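I've been meaning to write up our moth night at Solleck Meadow since May and somehow it's Christmas, so with everyone else asleep on the sofa I'm finally doing it!

If you've never been to one, the idea is lovely and simple. You hang up a sheet, switch on a bright lamp, put out some egg boxes for the moths to tuck themselves into, and wait. We had 3 traps running, one by the pond, one on the edge of the Warkance woods and one up near the gate, and for the first half hour I had only midges (and a very bold slug) to show the children.

Then it got properly dark and off it went. An elephant hawk-moth came in, pink and olive green like something out of a sweet shop, and a small boy in wellies shouted so loudly that I think they heard him in the village. After that came buff-tips, which look just like snapped birch twigs, and a poplar hawk-moth that sat on my sleeve for ages.

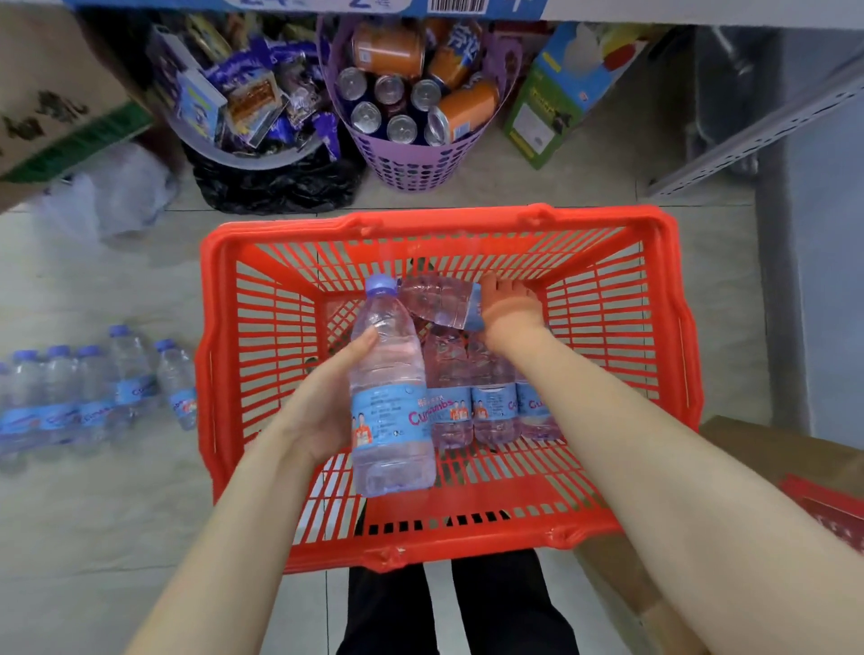
Bottles of water and a red basket.

By midnight we'd got to 60 species, with 17 of them new for the meadow. The site list now stands at 3022 when you put in all the plants, beetles, birds and everything else, and I can't tell you how happy that makes me. I'd have been pleased with a couple of new ones!

The bats were a bonus. I'd borrowed a detector and we took turns walking the hedge with it - soprano pipistrelles the whole way along, and one burst of slaps and clicks over the pond that had to be a Daubenton's. We also heard a tawny owl calling from the Warkance side, and another answering a long way off.

If you fancy coming next time, bring a torch, a warm coat even if the day's been hot, and a flask. Dark clothes are fine, but if you wear white the moths will love you.
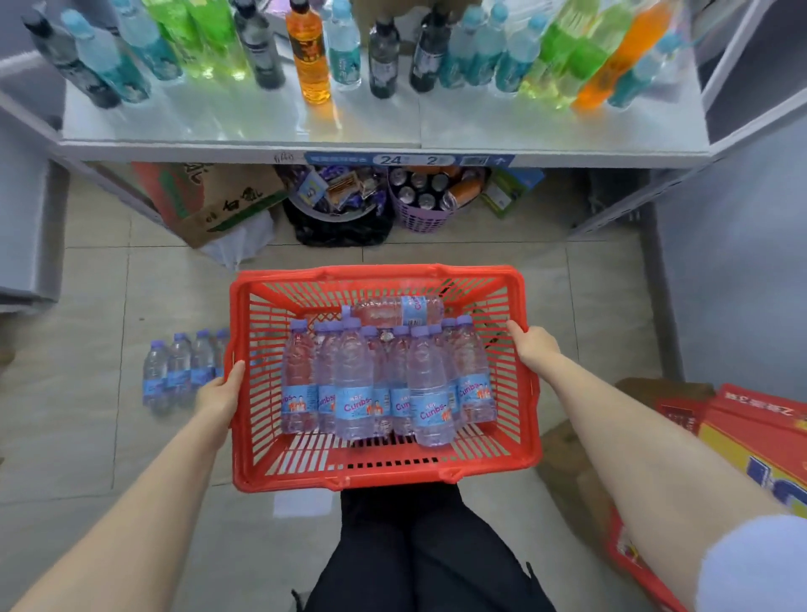 Dela Fiadzo wrote to me afterwards that the bit she liked best was the very end, opening the egg boxes at first light and finding a lime hawk-moth in the last one. She's since built her own trap out of a bucket and has been getting November moths at the kitchen window, so now I'm jealous of her garden as well.

Next one will be in May again, same gate, and I'm hoping to put a fourth trap down in the reeds.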